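Zirkach cambia el ATR por un reactor en la ruta de las islas

Foro > Aerolíneas regionales > Cabinas y asientos
Junio — publicado por mandarina_ala
Imprimir | Enviar por correo 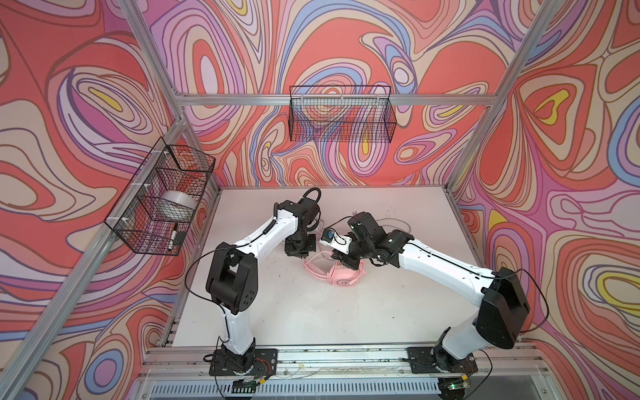

mandarina_ala: Volé ayer en el avión nuevo de Zirkach, asiento 2A. Tiene 112 plazas y el espacio para las piernas es correcto. Lo malo es el ruido en las primeras filas durante el ascenso. Con unos auriculares de diadema como los rosas de la foto se aguanta, con los de botón no.

tren_delantero: No estoy de acuerdo. En la fila 2 yo dormí sin nada. Ruido era el del ATR.

kilo_papa: Depende del lado. En Netix llevan el mismo modelo y a la izquierda vibra más el panel.

mandarina_ala: Puede ser, yo iba a la izquierda. ¿Alguien sabe si cobran por elegir asiento?

tren_delantero: En la tarifa básica sí. Pagué 354 ida y vuelta con maleta y asiento — caro para lo que es.

kilo_papa: Con Netix me salió por 200, pero sin maleta. No es comparable.

mandarina_ala: Gracias. A la vuelta pido la fila 14 y lo cuento.

Etiquetas: cabina, ruido, Zirkach, Netix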